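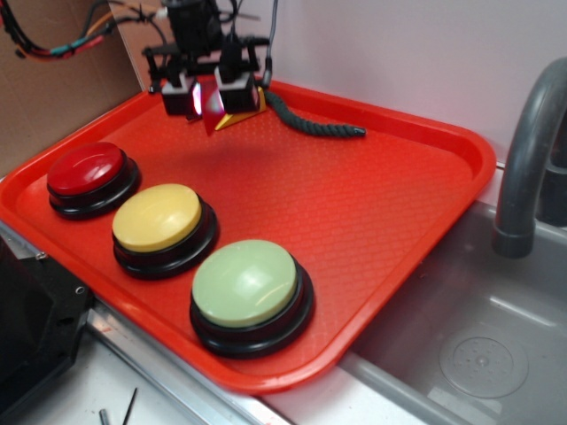

Manuals > Pleltico 400 Undercounter Washer > 2. Installation and First Use

2. Installation and First Use

This section covers placing the washer, connecting water and drain, running the first cycle, and loading small items and trays. The washer is intended for preschools, clubs and small kitchens. Read Section 1 (Safety) before you start.

Note: The electrical connection must be made by a qualified electrician. Keep the power off at the wall until step 11.

2.1 Placing the washer

1. Choose a spot next to a sink, with a level floor and a shutoff valve you can reach without moving the washer.

2. Remove the two shipping brackets from the back panel. Keep the brackets and their screws. You will need them if the washer is ever moved by truck.

3. Slide the washer under the counter. Leave a gap of at least 34 mm behind it for the hoses. The sides may touch the cabinets.

4. Put a level on top of the door frame and turn the front feet until the washer is level from side to side. Then set the back feet with the long screw behind the kick plate.

CAUTION: Do not lift or pull the washer by the door handle. The hinges can bend, and this is not covered by the warranty.

2.2 Water and drain

5. Flush the supply line into a bucket until the water runs clear. In older buildings this can take several minutes.

6. Fit the mesh washer (part 354) into the end of the supply hose, dome side toward the valve. Tighten the hose by hand, then give it a quarter turn with a wrench.

7. Run the drain hose up to the underside of the counter and clip it there before it drops to the drain. Without this high loop, dirty water from the sink can run back into the tank.

8. Open the valve slowly and check both ends of the hose for drips. Wipe the joints with a dry paper towel and look at the towel.

Note: If your water is hard, have a softener fitted upstream. The Ulum inline softener uses the same thread as the supply hose and needs no adapter. See Section 6 for the hardness setting.

2.3 Preparing items

9. Empty trays, bins and baskets before they go in the rack. Scrape off food, glue and modeling clay. Dried paint should be soaked off by hand - the spray arms will not remove it. Look in the corners of deep trays for small pieces.

10. Sort by material. Solid plastic can be washed on any cycle if the maker marks it dishwasher safe. Bare wood, rope, felt, cardboard and anything with a battery compartment must be kept out of the washer and wiped down instead. 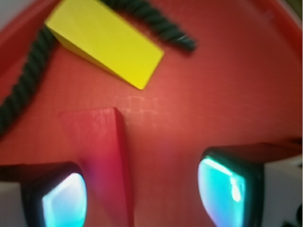 2.4 First cycle

11. Switch on the power at the wall. The display shows two dashes and then the tank temperature.

12. Close the door and press FILL. Filling takes longer the first time than it will later, because the tank is completely empty.

13. When the READY light comes on, run one full cycle with the racks in and nothing on them. Use no detergent.

14. Press DRAIN, wait for the pump to stop, and take out the strainer. Rinse it under the tap and put it back with the arrow pointing to the door.

CAUTION: Steam comes out when the door is opened after a hot cycle. Stand to one side and let the door hang open a little before you reach in.

2.5 Loading

15. Stand trays on edge in the slotted rack, textured side facing the spray arm. Leave one empty slot between trays with a raised rim.

16. Put small solid items in the lidded basket and latch the lid. Balls and light blocks can float up and stop the upper arm if they are washed loose.

17. Turn both spray arms by hand before closing the door. They should move freely all the way around.

18. After the cycle, let everything air dry on the rack. Do not stack trays while they are damp.

Materials on a single tray often need different care, so check each piece against this list:

- Solid plastic: basket, normal cycle
- Wood, painted or bare: damp cloth, dry right away
- Rope and cord: hand wash, hang to dry
- Foam: hand wash, do not wring

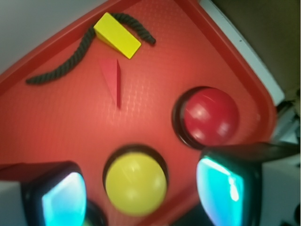

Fig. 2-3. Rope, blocks and balls on a red tray.

2.6 If the washer does not start

Check that the door is latched and the valve is open. If the display shows E2, the tank did not fill in time. Clean the mesh washer (step 6) and try again. If E2 comes back, turn off the valve and call Aydoğan Service. Have the serial number ready - it is on the inside edge of the door.

Text: Defne Yazıcı. Technical review: Müzeyyen Soylu.

Continue to Section 3, Daily Cleaning.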